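Workshop tips: sorting salvaged circuit boards, and what I picked up at the Sireo open day

May 13, 2019

I went along to the Sireo open day expecting to be sold something, and I was. The talk promised that a robot would soon be doing the dull end of everybody's repair bench. I have my doubts. Two hours of standing behind a rope did give me a few ideas for my own shed, though, and they cost next to nothing.

Use a plain tub in one strong colour. Red boards on yellow plastic are easy to pick out, even for eyes like mine.

Spread the boards in one layer. A heap scrapes the small parts and bends anything that sticks up.
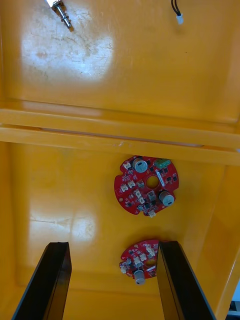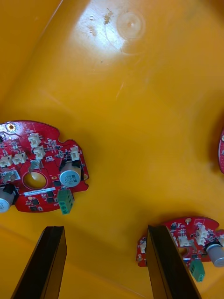 Red boards in yellow plastic, with the black gripper fingers open.

Is it worth getting a machine to sort boards at home?
Not for the amount most of us have. A tub, a decent lamp and a pair of hands will see off a box of old boards in an evening, and you can do the testing as you go.

More tips, in no special order:

Watch for glare. Shiny plastic throws the light straight back at you, so move the lamp to one side or lay a dull cloth in the bottom.

Pick boards up by the rim. Keep your fingers off the capacitors, and leave anything from a mains supply alone until you know it has been safely discharged.

Loose bolts and odd bits of wire go in a separate jar. I use old Gilent coffee jars with the labels soaked off.

Write the tub number on masking tape. Mine run from 1 to 6, and number 2 is always the one I can't find.

The leaflet claimed 586 boards sorted in a trial, with 492 put in the right place. I asked what became of the others and was pointed towards the sandwiches. There is another open day in September. I may go, but I shall want to see a full tub emptied from start to finish before I change my mind.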